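4.2 Does folding order matter for mixed textiles?
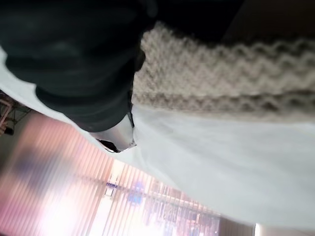 The claim we set out to test is an old one in housekeeping manuals: heavy knits should be folded first and kept apart from flat cloth, and a household that does this will have neater shelves for longer. Beddoe repeats it, and so does the Fanduvik guide, which adds a rule about folding along the rib. Neither gives any evidence. We were doubtful going in, and the results have made us only slightly less so.

Our materials came from the linen cupboards of nine households in the Sturnon sample. Each household sorted and folded its own pieces on a Wednesday evening, using whatever surface it normally used. We recorded 221 folded items in all. Knits and flat cloth were often handled together, one lying on the other, and we made no attempt to stop this. Figure 3 is typical of the contrast in bulk that the manuals have in mind.

Figure 3. Thick beige knit with a zigzag ridge pattern, over white fabric. The knit makes a deep band; the white cloth shows only gentle creases.

The usual argument is that a knit of this weight will mark the cloth under it. We could not confirm that. White cloth creases easily, and a crease found beneath a knit may have been there before the knit was set down. Earlier writers seem to have skipped this point. Matos (Albertina Matos, personal communication) suggested that we press each flat piece before sorting, but that would have told us about pressed cloth, and few of our households press anything.

What we can say is narrower. When knits were folded first, the finished stacks were judged tidier by our raters, who scored each stack out of 100. The gap was small, and it shrank further when we left out the household with the deepest shelves. Thick knits do not hold a sharp fold. They slump, and a stack with a slumping piece at the top looks worse than one with the same piece at the bottom. That is a finding about where the knit ends up, and it says very little about when it was folded. The two were tangled together in our design, as they were in the Wutidance trial, whose authors drew a much firmer lesson than their numbers allow.

We also doubt the advice to fold along the rib. It assumes that the rib runs one way. On a chevron knit it changes direction every few stitches, and several participants told us they had simply ignored the instruction. Section 4.3 takes up shelf depth, where the differences between households were larger and easier to explain.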